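Pratosow 600 dehumidifier: four months in a ground-floor flat

Posted in Home and Kitchen by Anjani Kusuma

I bought the Pratosow 600 in November after finding mould behind a chest of drawers for the second winter running. The flat is on the ground floor, faces north and has one bedroom, a living room with the kitchen along one side, and a small bathroom with no window. I dry all my washing indoors. I paid £131 for it from Siregar, who delivered it in two days. Nobody sent me one to try.

What you get

The unit comes almost ready to use. You take the tape off the tank, stand it upright for a few hours and plug it in. The booklet is short and badly translated in places, but there isn't much to learn. There are four buttons on top: power, fan speed, target humidity and timer. The castors are small and catch on the edge of a rug, so I lift it over. There is a handle at the back that folds flat.

The cord is too short. Mine reaches from the hall socket to the bedroom door and no further, so it has ended up living just outside the bedroom with the door propped open. That has worked well enough, but check where your sockets are first.

How well it dries a room

When I first switched it on, the cheap meter on my bookcase said the bedroom was at 74 per cent. By the next evening it was at 60, and after the first week it settled in the low fifties and has mostly stayed there. The windows used to run with water every morning. Now there is a bit of mist along the bottom of the panes when it's very cold, and none the rest of the time.

The mould has not come back. I had cleaned it off and repainted the wall before the machine arrived, so I can't give the Pratosow all the credit.

Washing is where I notice it most. A full load on the airer used to take two days and smell slightly sour by the end. With the machine next to it on the high setting, shirts and bedding are dry by the following morning. Jeans take longer, and thick towels need turning over once.

Noise

On low it is about as loud as a fridge and I can sleep with it running outside the door. On high you need to turn the television up. It also clicks when the compressor starts, which woke me the first few nights. Qistina Kwok, who has the flat upstairs, says she can't hear it at all.

Running cost

The label gives 200 watts on the high setting. I run it for six or seven hours a day in winter, less since the start of March. My bills have gone up a little, though I've also had the heating slightly lower, as the rooms feel warmer when they're dry. I haven't tried to work it out properly.

The tank

This is the weakest part. It holds a couple of litres, and on a washing day I empty it morning and night. The machine stops and shows a red light when it's full, so there is no risk of a flood, but if you are out all day it will be standing idle for half of it. You can fit a hose to the back and let it drain into a sink or shower. I didn't, because the hose would cross the hall.

Getting the tank out takes two hands and a steady pull. Fill it to the top and you will spill some on the way to the bathroom – I keep a cloth on the radiator for this. The lid has a small lip you pour from, and it works better if you tip it slowly.

The filter slides out of the back and wants a vacuum every fortnight. Mine comes out grey with fluff from the washing each time.

Compared with the Zaststead

My brother-in-law Kamil Mikuš has the Zaststead, which cost him £40 more. It has a bigger tank and a longer cord, and the display can be turned off at night. It's also heavier and takes up a good deal more floor. In a house I would probably spend the extra. In a flat this size I'd buy the Pratosow again.

Would I recommend it?

Yes, for one or two rooms. It does the main job, it has been reliable so far and the spare filters are easy to get. Marks off for the cord and the size of the tank. I'd have liked a longer guarantee than one year as well, and I'll update this page if anything goes wrong.

Four out of five.

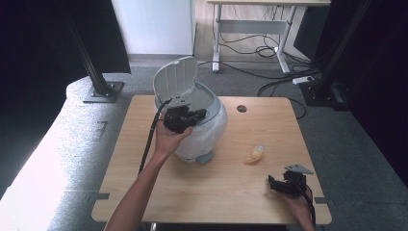
One correction to the section on noise: the timer does not beep when it finishes. I had mixed it up with the tank warning, which beeps three times and then goes quiet.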